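Table Clearing, Part 2: Picking Up Dishes

Do this part after you have finished the calibration sheet. You need the arm, the green cloth, the box of plastic dishes and a partner. Allow one club session.

1. Spread the dishes on the cloth. They can touch, but don't stack any for the first run.

2. Set the speed limit to 18 percent. Leave it there until Raili or Wumpini has watched you do a full run.

3. Jog the gripper over the dish you want and stop above the rim. For plates and bowls, grip the rim – a cup can be gripped the same way if nothing is close to it.

4. Lower slowly, close the gripper, and wait 1000 ms before you lift. The wait is a line in the Idik script, so check that it hasn't been commented out.

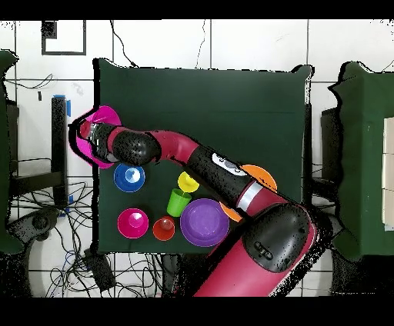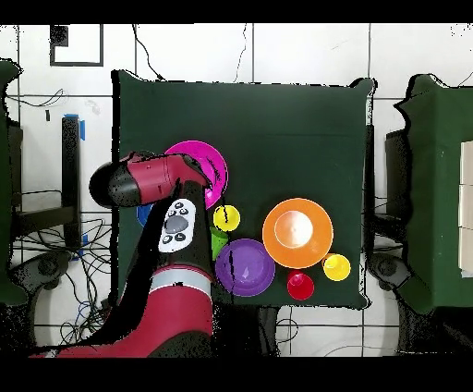
5. Move to the drop point and open. Save the pose under your own name. Last term two teams both used "drop1" and spent an evening chasing the wrong file.

6. Run the same pick 4 times without touching the script. Your partner writes down each result, including the bad ones.

If a plate slides when the gripper closes, your approach is off center. Go back to step 3 and shift the pose a little toward the middle of the rim. Don't fix it by closing harder.

Log sheets go to Kekeli before you leave. Part 3 covers stacking, and you will need your saved poses for it.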